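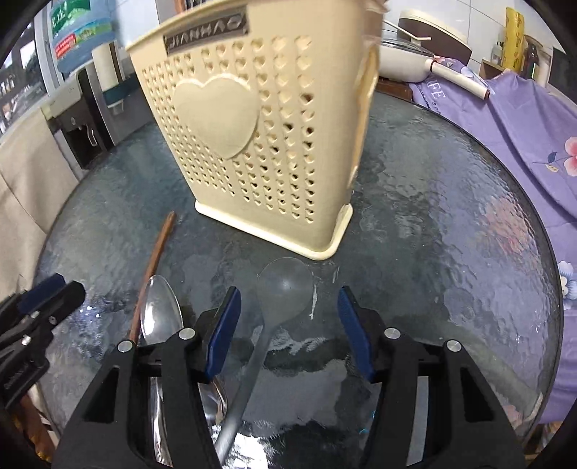

Registro de inspecciones y recaudación de restaurantes de Drandlow
Ficha de datos, versión de octubre de 2024

Resumen

Este conjunto reúne documentos municipales sobre los restaurantes de la ciudad de Drandlow: declaraciones mensuales del impuesto de hostelería, actas de inspección sanitaria y avisos de deuda. Los documentos fueron obtenidos por medio de solicitudes de acceso a la información pública, presentadas por la redacción de Greden. Cada fila de la tabla principal corresponde a un local y un mes.

Contenido

locales.csv: lista de 96 locales, con nombre comercial, distrito y sociedad titular.
declaraciones.csv: importe declarado cada mes y fecha de presentación.
actas.csv: 395 actas de inspección, con resultado y texto de las observaciones.
avisos.csv: avisos de deuda enviados por el ayuntamiento y su estado.
originales/: los documentos en PDF, tal como fueron entregados.

La columna id_local une todas las tablas. Si un restaurante cambió de dueño pero siguió en la misma dirección, conserva su id_local y cambia solamente id_sociedad. Esta decisión nos causó bastantes dudas. Quien quiera estudiar las empresas y no los locales debe agrupar por la segunda columna.

Origen de los documentos

La primera solicitud fue respondida en el plazo legal, que en Drandlow es de 90 días. La segunda fue denegada en parte, y después de un recurso el ayuntamiento entregó en febrero las declaraciones que faltaban. Las cartas de respuesta están en originales/cartas, también la denegación.

Las páginas escaneadas se leyeron con Stoltel, nuestro programa interno de reconocimiento de texto. Luego dos personas revisaron por separado todos los importes. Cuando las dos lecturas no coincidían, se volvió al PDF y el valor final lleva la marca revisado = 2.

Campos que piden atención

importe_declarado está en la moneda local, sin corregir por inflación. Una celda vacía significa que no tenemos el documento. El valor cero significa que el local declaró cero. Por favor, no sustituir uno por otro.

fecha_presentacion es la fecha del sello de entrada. En 12 declaraciones el sello no se lee y el campo contiene "ilegible".

resultado_acta puede ser "favorable", "favorable con condiciones" o "desfavorable". Las actas más antiguas usaban otras palabras, y la equivalencia que aplicamos está en equivalencias.txt. Es una interpretación nuestra y no fue confirmada por el servicio de inspección.

estado_aviso refleja la situación en el día de la entrega de los documentos. Un aviso que figura como pendiente puede haber sido pagado o anulado más tarde.

Partes tachadas

El ayuntamiento tachó los nombres de los inspectores, los números de cuenta y algunas direcciones particulares. No intentamos recuperar nada de esto. En el distrito de Jadoon se tacharon además las observaciones completas de varias actas, sin indicar el motivo. En estas filas el campo observaciones dice "tachado".

Limitaciones

El registro no cubre los puestos de mercado ni los comedores de empresa, que pagan por otra vía. Tampoco contiene las ventas reales: lo declarado y lo vendido pueden ser cantidades diferentes, y una diferencia entre dos meses no prueba por sí sola ninguna irregularidad. Antes de publicar algo sobre un restaurante concreto, recomendamos leer el PDF original y pedir la respuesta del titular.

Uso y licencia

Las tablas se pueden copiar y modificar citando a Greden como fuente. Los PDF son documentos públicos y siguen las condiciones del ayuntamiento, copiadas en CONDICIONES.txt.

Correcciones

Los errores se comunican en la sección de incidencias del repositorio, indicando el id_local, el mes y la página del PDF. Los cambios aceptados se anotan en CAMBIOS.txt con el valor anterior y el nuevo.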